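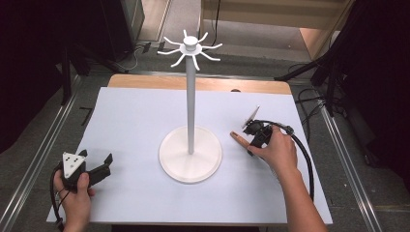
Delorme told us in our first year that a robot learns good manners only from people who have good manners themselves, and we have kept this remark on the wall of our office ever since. It was meant as a small complaint. Our early recordings were made too fast, and the learning system copied our hurry very faithfully.

About Nulora

Nulora is a small company in Clesititz. We prepare examples of hand work for teams who train robots. Our customers have the models and the computers. What they are often missing is a large number of good recordings in which a person does an ordinary task, from beginning to end, with the same kind of fingers that the robot will later have. We make these recordings, we check them, and we deliver them with notes.

How we work

Our operators do not steer a robot from far away. They hold a gripper in each hand and do the task directly at the table. The movement of the hands is recorded together with the view from the head, so that the learning system receives both what was seen and what was done. In our experience a new operator needs two weeks before the grippers feel natural. In the first days everybody tries to help with a finger, and these recordings we must throw away.

The objects are household things. We like them to be a little bit difficult. A mug tree, for example, is a good teacher: it has thin arms which go in all directions, it is tall compared with its base, and it is easy to push over when one is thinking only about the place where one wants to grip. White things on a white board are also requested by customers, as many vision systems have trouble to find the border between them. We keep a shelf of such objects and we change the selection every September.

Each task has a written sheet. The sheet says where the object may stand at the start, which hand begins, what counts as finished, and what the operator should do when something slips. On the last point we have a clear opinion. If an object slips and the operator can correct it calmly, we keep the recording and mark it as a correction. A system that has seen only perfect work does not know what to do after its first mistake.

What we deliver

A delivery contains the recordings, the task sheets and a table with our remarks for every attempt. Every recording is watched by two persons before it leaves the house, and neither of them is the operator who made it. When they do not agree, the recording goes back to the team meeting and is discussed there. This is slow. Some customers have asked us to skip this step for a lower price, and until now we have always said no.

We do not publish the recordings and we do not sell the same set to a second customer, except for our open collection, Indodov. Indodov is free for schools and universities. It covers three families of tasks: hanging and taking down, folding, and sorting small parts into trays. Whoever uses it is kindly asked to write to us about errors. We have received many useful letters this way, also a few strict ones.

The people at the table

Our operators come from different occupations. We have had a dental technician, a florist and several students. A technical education is not necessary. Patience is necessary, and also a certain interest in one's own hands. Nobody records for longer than three hours in a day, with breaks in between, as tired hands begin to make shortcuts and the shortcuts are then learned too. Operators are paid for their time and never for the number of recordings.

Faces are not part of our material. Hands and forearms can be visible, and every operator signs an agreement about this before the first session. The agreement can be read in our office by anybody who is thinking about applying.

Visits and contact

Customers are welcome to visit us in Clesititz and to try a task themselves. We recommend to plan half a day. For a new project, please send us a short description of the task, the type of gripper on your robot and the date on which you need the first part. We answer in English, and we will tell you openly if the task is not suitable for us.

Last change of this page: 10 January 2019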